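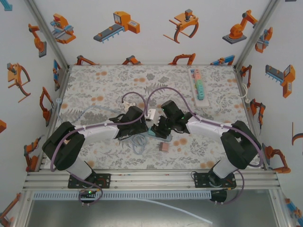
Bench 3, cloth side, with the power strip and the coiled cables.

Bench and Cable Safety Check – Punden workshop
Checked by: Benedicta Ackah
Date: 23rd July

1. Power strip sitting where it should?
Pass, with a grumble. It's toward the back right, well away from the front edge, but it's lying at an angle and I'd love it squared up to the wall. I do like the pastel colors along the top, they make it so easy to spot!

2. Strip tested and tagged?
Pass. I found the April tag and the load is way under the 2,000 watts we allow per bench.

3. Loose cables coiled and out of the way?
Half a pass. The light blue one is coiled, great, but it's in the middle of the cloth, right where people want to put things down. The white coil near the right wall is much better placed. Please put the blue one in the Zelo drawer when it isn't needed.

4. Cables off the floor?
Needs work. There's a white cable crossing the gray metal below the front rail, heading toward the lower right. I'd like it clipped up (the clips are in the Soltani box, we bought 300 of them, so help yourselves).

5. Cable duct in place?
Pass. The light blue duct runs along the front under the mounting plates, and I gave it a good tug at both ends – no wobble at all.

6. Cloth in good shape?
Pass. I ran my hand over it and didn't find any burns or frayed bits. The gray leaves and orange dots are still my favorite of the bench cloths, and I will not be swapping it for a plain one, so stop asking.

7. Small items put away?
Not yet. I make it a little pink-and-brown cube, a small white block and something teal, all still out on the cloth. Tray, please, at the end of the day.

Result: OK to use. Items 3, 4 and 7 to be fixed, then initial the sheet and leave it in the Prevness folder by the door.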